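Posted in April
By Flastasico, bench notes on robot software

Okay, I promised a few of you a longer thread on the glass problem, so get yourself something to drink, because I have never managed to be brief about this and I'm not going to start tonight.

If you're new, hello and welcome! I spend my days on the perception side of Memon, the little grasp planner we build on top of Witura. Witura takes the camera stream and gives you surfaces. Memon takes the surfaces and gives you a place to put the fingers. When both of them are happy it's a lovely thing to watch.

Clear glass makes neither of them happy. Mugs, fine. Cardboard, fine, cardboard is a dream. Then you set down a glass bowl and Witura reports the tabletop behind it, with great confidence, plus a few scraps of surface hanging in midair where a highlight happened to land.

My first mistake, and I held on to it for far too long, was treating this as missing data. I had a nice hole filler already written (I was proud of that hole filler) and I figured I'd mask the bad pixels and smooth over them. But the bad pixels weren't blank. They had numbers in them, perfectly ordinary looking numbers, and my filter waved them right through.

Curved glass is worse than flat glass for this. A flat pane mostly shows you what's behind it. A bowl with molded rings shows you what's behind it, bent, and then bent again a little further in. Your feature tracker finds lovely crisp corners in there and latches on like it has found treasure.

And the corners move! Shift the camera a tiny bit and a feature seen through a thick glass base can slide in a direction that makes no sense for any solid object. For the longest time those showed up in my logs as "tracking noise" and I scrolled right past them. I'm a little embarrassed by how many evenings that cost me.

What helped was turning the question around. If a patch of features moves in a way no rigid surface could explain, I stop throwing it out and mark it as "probably looking through something." Mutedent is the name of the module that does this. It's small, it's slow, and I'm fonder of it than I should be.

Mutedent compares 10 frames at a time and keeps a running score per patch. I tried 4 first because I wanted the speed. With 4, every shiny spoon on the table got called a window. With 10 the spoons settle down and the bowls stay flagged, and I can live with the lag.

The next piece is the rim. A rim is the kindest part of a bowl as far as a planner is concerned. It's thin, it catches light, and from most angles it gives you a decent stretch of ellipse. So Memon now fits the rim first and lets everything inside it be a big shrug until there's a reason to care.

Somebody asked last time why I don't just train a bigger network and let it sort this out. Fair question! We do have a learned model in there, and it's good at saying "glass, somewhere in this region." Where it wobbles is the edge, and the edge is exactly where the fingers want to go. So the model proposes, the ellipse fit tidies up, and the planner only trusts the part they agree on.

One trap for anybody trying this at home: the gripper shows up in the glass too. Once you're close, the bowl is full of stretched copies of your own hardware. My self-filter was removing the real fingers from the view and leaving the bent ones in, and Memon was very politely planning around them as obstacles.

The fix I have is clumsy. When a patch is flagged as see-through and sits inside a fitted rim, nothing in it is allowed to become an obstacle. I know, I know, that means something real sitting in the bowl gets ignored as well. It's on the list. For the time being I only turn the rule on for the last part of the approach.

Two things still beat me. Bright reflections along a rim over a pale table wash the line out, and the ellipse fit drifts off to hug the reflection. And stacked bowls, oh dear. I don't have a sensible thing to say about stacked bowls yet.

If you've got a rim fitter that copes with a washed-out stretch, please send it my way, even if it's ugly, even if the only documentation is a comment that says "don't touch." I'll read anything. I'm going to clean up the Mutedent config so other people can run it, and I'll add to this thread when it's in a state I can show to company.

Last updated in April 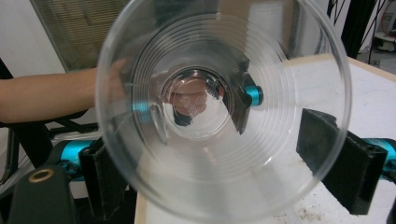
Clear bowl between the gripper fingers, with bent bits of black and teal hardware showing through the glass.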